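Tustside Tenants' Advice Service
A short thread on kitchen storage and your lease. Please read it before the June inspections begin.

1/ Inspections of the Grestska and Kļaviņa buildings start in June. Each household will receive written notice at least three days ahead. Visits last about 15 minutes.

2/ The most common question we receive concerns shelving. Under section 23 of the standard lease, anything fixed to a wall or cabinet requires written consent. Freestanding items do not.
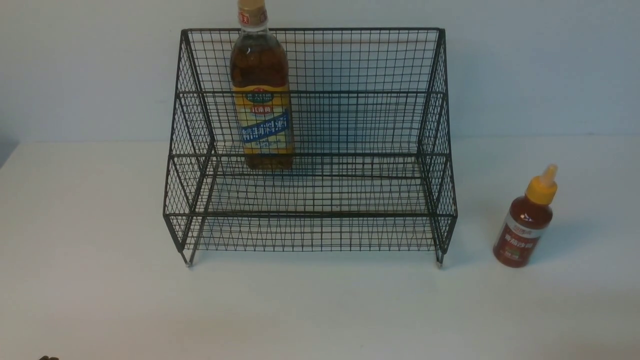 3/ Consent requests go to Kusum Mishra in the lease office. Please include your unit number and the wall concerned – kitchen, hall or bath. Requests made by phone cannot be recorded.

4/ Tenants who have already drilled should report it now. Holes reported before the inspection will be treated as ordinary repairs and will not be charged against the deposit. 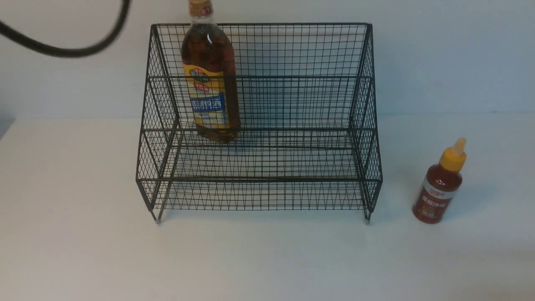
Two-tier wire rack, freestanding. No consent required.

5/ Disputes over deposit charges are heard by Aivar Pärn. Quote form 2869 in all letters and keep a copy for your own records. Forms are available at the front desk until 4 p.m.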